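Fildale Swivel Clamp: mounting and adjustment

Read this section before you hang any load from the clamp. Part numbers are in the Neleck spares list.

Before you start

The clamp fits round tube from 18 to 47 mm and flat edges up to 30 mm thick. Do not fit it to glass, plasterboard or painted hollow tube.

1. Wipe the tube or edge clean. Grease on the jaw pads will let the clamp creep.

2. Back the T-handle off until the jaw is fully open. Stop when it meets the pin. Forcing it past the pin strips the thread.

3. Seat the fixed jaw first, then bring the moving jaw up by hand until both pads touch.

4. Tighten the T-handle by hand only. Don't use pliers or a length of pipe for extra leverage.

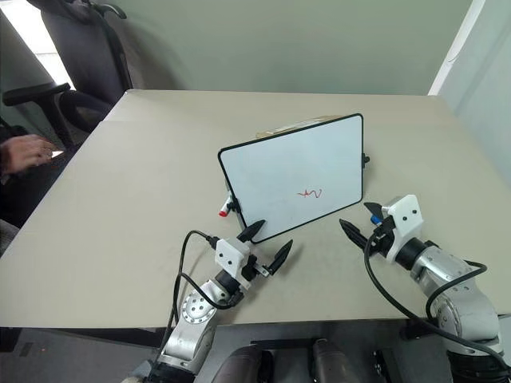
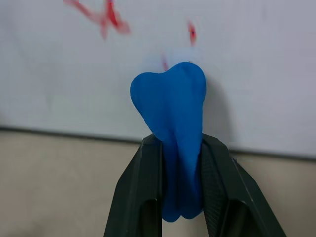

5. Slide the stud into the socket until the spring pin clicks. Pull back on the stud to check that it has caught.

6. Set the angle and lock the collar. The collar has 13 positions. If it sits between two of them it will slip under load.

CAUTION: Fit a safety cable to anything mounted above head height. Run it around the tube itself, never through the T-handle.

Note: Clamps with the older Bostberg socket take the short stud only. The colour of the release tab is grey on these, black on all others.

Checking after use

Retighten the handle after the first hour, and again whenever the load is changed. Replace pads that have gone hard or split. Pads are sold in pairs and should be changed in pairs.

Section revised by Ermira Vasić, July.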